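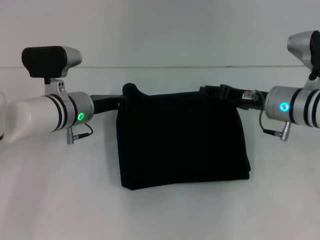
空持故障

空持故障,又称“Koppel空持”,简称空持,是双臂机器人操作布料时的一类状态误判:控制系统认定两只夹爪都还夹着布,而其中一只已经脱手,或者只夹住了本该夹住的两层布中的一层。机器人随后照常执行拉直、甩平、下放等动作,布料却以完全不同的方式运动,轻则叠歪,重则把布甩出台面、缠上手腕线缆,或者让手臂在不该加速的时候加速。

这一故障在黑色和深色织物上格外突出。黑布几乎不给相机留下可用的纹理,褶皱浅淡,层与层之间的边界常常融成一片,偏偏双臂折叠又最依赖相机来确认夹持。空持因此成了布料操作领域里一个很迷人的题目:一块什么花样都没有的布,牵出了夹爪设计、触觉、视觉曝光、运动规划和安全联锁的一整串问题。

名称

“空持”二字取“空手而自以为持物”之意,最早是Endville试验间调试人员的口头说法,后来写进了Cusico折叠单元的故障手册。英文资料里多用phantom hold,也有人写作ghost grasp。“Koppel空持”则得名于Koppel测试流程,那是一套以反复提拉、铺放单块布料为内容的耐久测试,空持最初就是在这套流程里被系统地记录下来的。

早期文献中还出现过“假夹”“丢角”等叫法。“丢角”后来专指布角从夹爪中滑落这一物理过程,空持则指控制系统没有察觉丢角、继续按夹持状态运行。两者的区别很重要:丢角本身十分常见,处理起来也不难,把手臂退回去重新抓一次即可;真正带来麻烦的是没有被察觉的丢角。有些作者把两个词混着用,阅读较早的资料时需要留意。

“半持”是空持的一个亚类,指夹爪应夹两层而只夹住一层。从夹爪的角度看,手里确实有布,可对后续动作来说,这与没有夹住几乎一样糟。

背景

双臂提拉是布料折叠的基本功。两条机械臂从相对的两侧伸入工作区,各自夹住布的一个上角,把布提离台面,让它在重力下垂成一个大致的平面,然后轻轻绷直上缘,再下放到台面上。人做这件事时毫不费力,拎起床单一抖就成,机器却要把它拆成许多个判断:抓住了没有,抓了几层,角是不是真的角,绷到什么程度算直,垂下来的那一大团里有没有还没展开的折。

刚体抓取里有一个很方便的假设:物体被抓住以后,它与夹爪的相对位置基本固定,知道夹爪在哪里,就知道物体在哪里。布料不认这个假设。夹爪只管得住指尖之间的那一小片,剩下的部分各有各的主意。布还可以从指间一点一点地滑出去,滑的时候夹爪开度几乎没有变化,力的读数也只是缓缓下降,没有一个干脆的信号可供报警。

平行两指夹爪是这类工作站最普遍的选择。它结构简单,便于更换指尖,在台面上挑起布边时也够灵活。它的弱点在于闭合后的反馈十分有限。许多夹爪只回报电机电流和开度,而一层薄针织布的厚度往往落在开度传感器的误差之内,夹着一层布和什么都没夹,读数看上去可以一模一样!空持的根子有一大半埋在这里。

为了补上反馈,工程人员通常在手腕上各装一台小相机,让它贴近指尖,随手臂一起运动;再配一台从高处俯看台面的相机,负责把握全局。三个视角合在一起,对花布、格子布和浅色毛巾非常有效。换成黑布,情况就变了。

表现

空持的外在表现相当多样,同一个原因可以引出几种样子很不一样的后果。

最典型的一种叫“单边坠落”。两臂把布提到预定高度后开始向外绷直,一侧夹爪里的布角已经滑脱,整块布便以另一侧夹爪为支点甩下来,在空中转成一条竖着的长条。此时两条手臂仍保持左右对称的姿态,看起来还在认真地端着一块并不存在的布边。第一次见到的人多半会笑出来,手册里那张示意图也画得颇有喜感。

第二种叫“滑移下垂”。布角没有完全脱手,只是沿着指尖滑出一段,上缘因此松弛,中间凹下去。系统若以为布已绷直而开始下放,布的下摆会先触到台面,随后堆成一团,折线也跟着偏。滑移下垂的后果最轻,却最难统计,很多团队把它归到“折叠质量不佳”里去了。

第三种就是前面提到的半持。上层布角在夹爪里,下层留在外面。提起以后下层慢慢剥离、垂落,布的实际形状变成一个歪斜的多边形,后续的每一步都建立在错误的轮廓之上。半持有一个相当可靠的先兆:上缘附近会有一小块布角独自翘着,像一片立起来的小帆。小帆不一定意味着半持,它也可能只是夹取时带起的折边,所以有经验的调试员看到它会停下来检查,并不急着下结论。

第四种刚好反过来,称作“伪释放”。夹爪已经张开,系统认定布已放下,布却因为静电、毛边或指尖橡胶的黏附还挂在一根手指上。手臂抬起时便把叠好的布重新拖散。严格说来,伪释放属于误判“不持”,但它与空持共用同一套检测逻辑,多数分类都把它们放在一起讨论。

成因

空持从来没有单一的元凶,它需要两件事同时发生:布先滑脱,检测又恰好没看见。

先说滑脱。指尖对布的摩擦力取决于夹持力、接触面积和两种材料之间的摩擦系数。把夹持力调大当然有用,但折叠作业中的布往往要经得起反复夹取,夹得太狠会留下压痕,弹力面料还会被挤得从指间溜走,像捏一粒湿的西瓜子。Cusico单元的默认夹持力设定为最多10牛,对普通棉布绰绰有余,对光滑的化纤里衬就很勉强。指尖磨损也起作用。新指尖表面的细纹能嵌进织物纹理,磨平之后摩擦力明显下降,而磨损是逐渐发生的,操作者常常把它误认作“最近布料不太好”。

夹取的位置同样关键。理想的夹点应当落在布角内侧一点,让指尖全部压在织物上。若夹点过于靠外,指尖只咬住一条窄边,提起时布的自重全部由这条窄边承担。双臂向外绷直时,拉力又沿着最容易滑出的方向作用。两个因素叠在一起,布角就像从信封里抽出的信纸那样被轻轻抽走。

左右夹爪的高度差也会使负荷不均。两侧夹点略有高低并不妨碍工作,上缘看上去仍接近水平,可布料的重心会向较低的一侧偏移,那一侧的夹爪承担更多重量。高度差若再碰上未展开的厚重褶团,滑脱的概率就上去了。

再说检测。对浅色布而言,视觉检测的依据十分丰富,有阴影,有褶皱的明暗,有针脚,有边缘的翻卷。黑布把大部分光吃掉了,相机看到的是一片近乎均匀的深色区域,轮廓清清楚楚,内部却像墨水一样。于是出现了一个有趣的反差:黑布放在白色台面上,外轮廓分割容易得让人高兴,算法打出的分割分数漂亮极了;可分割得再好,也只说明“布在那里”,说明不了“布有几层”“角在不在指间”。

更麻烦的是夹爪往往也是黑的。深色手指压在黑布上,相机很难分辨哪里是指尖、哪里是织物。从高处的相机看去,手指与布边连成一片,即便布已经滑开一条窄缝,窄缝也可能正好被手指自身遮住。检测网络在这种情况下倾向于给出它在训练中最常见到的答案,也就是“夹持正常”。这个倾向有个朴素的来历:训练数据大多取自成功的操作,失败的片段早被清理掉了。

自动曝光是另一个容易忽视的因素。白色的墙面和台面占去画面的大半,相机会为了不让白色过曝而压低曝光,黑布于是变得更黑,仅有的那点暗部层次也丢失了。腕部相机在手臂移动时还会带来运动模糊,把细弱的折边抹得更淡。

检测的时机也值得一提。Isus是Cusico单元使用的动作调度软件,早期版本只在夹爪闭合后的400毫秒窗口内做一次夹持判断,判断通过便把“已夹持”写入状态表,此后不再复查,直到下放动作开始。对刚体来说这个安排合情合理。对布料来说,许多滑脱恰恰发生在绷直阶段,早就过了那个窗口。

Endville事件

让空持受到重视的是Endville试验间的一次夜间耐久测试。测试按Koppel流程进行,内容单调之极:提起一块黑布,绷直,铺放,退开,再来一遍,计划连续运行3,000个循环。测试的目的原本与夹持无关,团队想了解的是手腕线缆在长期弯折下的寿命。

一月的一个凌晨,右侧夹爪在绷直阶段丢了角。Isus的状态表里仍写着“已夹持”,两臂于是按计划向外展开,然后执行甩平。甩平是一个先快抬、再快放的动作,意在利用布的惯性把褶皱抖开。布只有一角被夹着,甩起来便成了一根鞭子,末端绕过右侧手腕下方的线缆接头,缠了上去。手臂继续下放,线缆被布拉紧,关节力矩上升,但还没有达到碰撞停机的阈值。系统就这样带着一块缠在手腕上的布又运行了若干循环,直到接头松脱、腕部信号中断,单元才转入保护停机。

当时工作区内没有人,没有人员受伤。损坏限于一个接头和一段线缆,按维修费用衡量,算得上一件小事。使它在业内广为流传的是早晨查看记录时的发现:从丢角到停机,系统日志里每一条夹持状态都是正常。日志干净得可以拿去做演示。

负责复盘的是测试工程师安贾娜·贾亚辛哈(Anjana Jayasinghe)。她把左右两侧的电流曲线叠在一起比较,发现丢角的一瞬间右侧电流只有极小的一个台阶,淹没在噪声里;左侧腕部的力矩却同时上升,幅度相当可观。原因很直观,布的重量全部转移到了左边。换句话说,右手松了,左手是知道的,只是没有人去问它。这一观察后来成为“对侧证据”方法的起点,也是整个故事里最讨人喜欢的一段。

复盘报告还指出一个组织上的问题。碰撞阈值原先设得较低,因为在甩平时频繁误停,调试期间被调高过,调高的理由写在一张便条上,没有进入参数变更记录。报告没有追究个人,只建议把安全相关参数的修改统一纳入版本管理。

分级

Cusico故障手册将空持分为4级,以后果的严重程度排列。这套分级后来被不少布料操作团队借用,各家的具体判据略有出入。

一级:外观级。布已铺放在台面上,仅折线或边缘有偏差,不影响下一循环。滑移下垂大多属于此级。

二级:任务级。本次折叠失败,需要重新抓取,布仍在工作区内。单边坠落和半持通常归入此级。

三级:设备级。布与夹爪、相机支架、线缆或关节发生缠绕,或布离开台面进入其他部件的运动范围。Endville事件按此定为三级。

四级:人员级。空持引发的意外运动或甩动波及人员可到达的区域,不论是否造成伤害。

手册特别注明,定级看的是后果可能到达的最高程度,同一台设备上若曾出现一次三级空持,此后所有同类丢角都应按三级对待,直到原因查明。

诊断方法

诊断空持的第一步是确认它确实发生过。由于日志里的状态字段本身就是被误判的对象,不能拿它作为依据,需要寻找独立的证据。常用的有以下几类。

腕部图像回看。把夹爪闭合、提起、绷直、下放各阶段的腕部图像取出,逐段比对布缘的走向。布缘在正常提拉时应当与夹爪保持固定关系,出现滑移时则会缓慢偏转。回看黑布图像时宜先把暗部提亮,再看边缘附近有没有一道浅浅的亮线,翘起或叠压的布边常常会在那里接到一点光。

铺放后检查。手臂退开后,用腕部相机从侧上方拍摄布面,检查布角是否有折叠、抬起或多层重叠。铺放后的布静止不动,没有夹爪遮挡,是整个循环里最容易看清层次的时刻。很多半持在空中毫无破绽,落到台面上才露出那一小片多出来的折角。

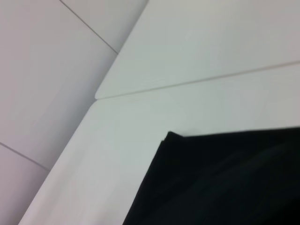

铺放在白色台面上的黑布,左上角附近有一小处折起的布边。腕部相机视角,画面略带运动模糊。

折角的判读需要一点耐心。它可能来自半持,可能是下放时碰到台面卷起的,也可能这块布在循环开始之前就带着这个折。单凭一张静止图像分不出这几种来历,必须同提拉阶段的数据对照。手册建议在记录中先写“见折角”,等对照完成后再填写原因,这个习惯救过不少人的面子。

对侧证据。比较左右手腕的力矩。正常提拉时两侧大致分担布重,一侧脱手则另一侧上升。此法对黑布与白布一视同仁,完全不受光照影响,实施起来也几乎不增加成本,因而推广得很快。它的局限在于轻薄布料,一块丝巾的重量转移到哪里都掀不起什么波澜。另外,绷直动作本身会在两侧产生方向相反的拉力,要先把它们分离出来,才能看到重量的变化。

拉力探询。两臂在提起后各自向外移动很小一段距离,然后停住。若两侧都夹着布且布已绷直,两侧拉力应同步上升;若有一侧是空的,双方都不会感到拉力。这个动作很像两个人抬东西时互相轻轻拽一下确认,调试人员昵称它为“打招呼”。探询幅度过大会诱发滑脱,幅度过小则信噪比不足,一般要针对每种布料单独标定。

开度复测。在绷直前后各读一次夹爪开度。对厚毛巾、抓绒等材料很灵,对薄布无效,前文已经说明原因。

缓解措施

指尖改造

最便宜的办法常常也是最有效的。把光滑指尖换成带细齿或软胶面的指尖,滑脱会明显减少。软胶面的摩擦力好,但容易沾上纤维,沾满以后反而变滑,还会加重伪释放;细齿面不怕纤维,却可能勾丝。Endville试验间后来采用一面软胶、一面细齿的混合搭配,由萨尔米特·茹考斯卡斯(Sarmīte Žukauskas)设计,优点是释放时布总倾向于留在同一侧手指上,相机便知道该往哪里看。

指尖颜色也被纳入考虑。把黑色手指的末端改成浅色,黑布与手指的交界立刻变得清晰,窄缝也有了被看见的机会。代价是处理白布时情况颠倒过来,所以有团队改用织物里少见的亮绿色,也有团队在指尖上画一圈细环,以细环的完整程度来估计布覆盖了多少指面。

曝光与照明

固定曝光是常规建议。把曝光锁定在适合黑布的水平,任凭白色台面过曝,暗部的层次就能保留下来。对需要同时观察台面和布的任务,可以在短时间内连拍两张不同曝光的图像分别使用。

照明方向对黑布尤为要紧。均匀的漫射光不产生硬阴影,画面干净好看,对一般物体的识别非常友好,却也把布面起伏所需的明暗对比抹平了。在台面一侧加一盏低角度的侧灯,折边和脊线会带上细细的高光,层次随之浮现。许多人第一次打开侧灯时都会惊叹,屏幕上那块沉默的黑色一下子有了山有了谷!侧灯通常只在检查时点亮,其余时间关闭,以免影响其他视觉模块。

持续判断

Isus的后续版本取消了一次性的夹持窗口,改为在整个携持阶段持续更新夹持的可信度。闭合后的判断给出初值,之后随时间缓慢衰减,每得到一项新证据便作相应调整。可信度低于门限时,系统停止当前动作,先做一次拉力探询,再决定继续、重抓或求助。

这种设计的巧妙之处在于承认“不知道”也是一种状态。旧版的状态表只有“已夹持”和“未夹持”两格,丢失证据时只能沿用旧值;新版多出“存疑”一格,并规定在存疑状态下禁止甩平。仅仅是这一条禁令,就切断了从丢角通往三级后果的主要路径。编写该模块的穆斯塔法·拉赫卢(Mostafa Lahlou)在发布说明里写道:“手臂可以慢,可以停,可以再问一遍,唯独不能假装知道。”

持续判断也带来了新的困扰。门限设得过严,机器人会频繁停下来打招呼,循环时间被拉长,旁观者还会觉得它疑神疑鬼。门限设得过松,则回到老路。目前通行的做法是按动作的危险程度设置不同门限,缓慢下放时较宽,甩平时最严。

失败数据

检测网络偏向“夹持正常”的问题,需要从数据上解决。瓦伊达·格林贝尔加(Vaida Grīnberga)提出的做法是主动制造丢角:在受控条件下让一侧夹爪于随机时刻松开,记录此后的图像、电流和力矩,并用松开指令作为标注。这样获得的标签极其准确,省去了人工在黑布图像上辨认边缘的苦差事。

主动丢角与自然滑脱并不完全相同。前者是夹爪突然张开,后者是布缓慢抽离,开度始终不变。只用前者训练出的网络会学会看夹爪张没张开,对后者依然视而不见。较好的做法是把夹持力逐步调低,直到布自行滑出,以此补足缓慢滑脱的样本。此外还应收入半持样本,也就是特意让夹爪只夹住一层。整理这类数据时,应把黑布、深蓝布和深灰布分开统计,混在一起的平均成绩很容易掩盖黑布上的糟糕表现。

安全要求

涉及空持的安全讨论,核心在于不能让夹持判断承担安全功能。视觉也好,力矩比较也好,持续可信度也好,它们都属于提高可靠性的手段,没有按照安全部件的要求来设计和验证。人员保护应当由围栏、光幕、速度与力的限制或其他独立措施来实现,即使夹持判断全部出错,保护仍须成立。

布料通常被当作柔软无害的物体,风险评估里常常一笔带过。Endville事件之后,评估中增加了几个专门的问题。布被单侧夹持并以最高速度甩动时,末端能到达哪里?布上有没有拉链、纽扣等硬物?布缠住手腕后会拉动哪些线缆?布若盖住相机,系统会作何反应?最后一问尤其值得停下来想一想,因为遮挡物恰好是黑布时,画面全黑,某些图像处理程序会把它当作“视野内充满目标”,给出十足的信心。

线缆走向也被重新审视。手腕下方悬垂的接头和弯成环的细线,对刚体作业几乎没有影响,对布料作业则是现成的挂钩。常用的改进包括把线缆收进软管、给接头加护罩、在腕部预留可更换的短接线,使缠绕时先损坏便宜的部分。后一种做法由维护工程师伊内塞·彼得松斯(Inese Pētersons)推行,她坚持护罩必须能够徒手拆装,否则迟早会被人拆下来放在柜顶。

人员进入工作区解开缠布之前,应先使单元进入停机并锁定的状态。夹爪仍可能夹着布并处于绷紧之中,突然释放时手臂或夹爪会有轻微回弹。正确的次序是先托住布的重量,再松开张力较小的一侧,然后处理另一侧。不得为了省事而直接剪布,剪刀在线缆旁边造成的故障,手册里另有一整页。

手腕上的指示灯不应作为夹持状态的依据。不同设备对灯色的定义各不相同,左右两臂也可能显示不同颜色,灯色反映的究竟是驱动、通信还是工具状态,需要查阅该设备的说明。Endville事件后的访谈中有人表示,当晚如果有人在场,大概也会因为灯亮着而以为一切正常。

常见误解

一种误解认为空持是视觉算法太弱所致,换上更大的网络便会消失。更强的网络确有帮助,可当窄缝被手指完全遮住时,图像里根本没有答案。此时应换一个视角或换一种感觉去问。

另一种误解认为只要加装触觉指尖就能一劳永逸。触觉指尖对滑移非常敏感,是很令人振奋的方向,不过它无法直接分辨一层与两层,对磨损也较为敏感,表面老化之后需要重新标定。

还有人认为黑布属于边缘情形,不值得专门处理。衣物中黑色的比例之高,随便打开一个衣柜就能明白。以浅色布取得的成绩并不能代表实际表现,越来越多的测试因此把黑布列为必测项目。Koppel流程至今沿用黑布,既是延续最初的条件,也因为能通过黑布的系统在其他颜色上几乎都不会太差。

影响

空持的研究推动了一种观念的转变,即把携持看作一个需要持续维护的过程。类似思路后来出现在袋装物搬运、线束装配和软包装取放等任务中,这些对象同样会变形,同样会悄悄溜走。对侧证据方法也有了许多变体,例如用一只手臂的运动去检验另一只手臂的抓取,或者在单臂系统里借助台面摩擦来充当“另一只手”。

在教学方面,空持是一道极好的课堂练习。设备要求不高,现象生动,失败安全可控,学生可以从最简单的电流阈值做起,一步步加入力矩、视觉和时间信息,亲眼看着误判减少。常见的做法是把甩平禁用,并将速度限制在较低水平,然后让各组互相为对方的系统设计难题,比如抹平的指尖、带里衬的布、夹点过于靠外的初始抓取。花样之多常常超出教师的预料。

尚待解决的问题

轻薄深色织物仍是最难的一类。它们重量小,对侧证据微弱;厚度小,开度复测无效;颜色深,视觉层次缺失。现有办法大多依靠多次探询和侧光检查叠加,速度很难令人满意。

半持的在线识别也还不成熟。当两层布贴合紧密时,下层会随上层一同升起,在空中停留相当长的时间才剥离,各种传感器在剥离之前都看不出异样。有研究尝试在提起后让手指作细微的搓动,根据两层之间的相对滑动来判断层数,初步结果颇有希望,但搓动本身会增加丢角的风险。

评价标准同样存在分歧。以折叠成功率衡量,一个从不察觉空持但运气不错的系统,可能胜过一个谨慎而频繁重抓的系统。部分团队主张单独报告“未察觉丢角”的次数,并与总丢角次数并列,理由是前者才与安全有关。这一主张已写入Koppel流程的修订稿,具体的计数口径仍在讨论之中。

参见

可变形物体操作
双臂协同
滑移检测
腕部相机
夹爪指尖
保护停机
故障安全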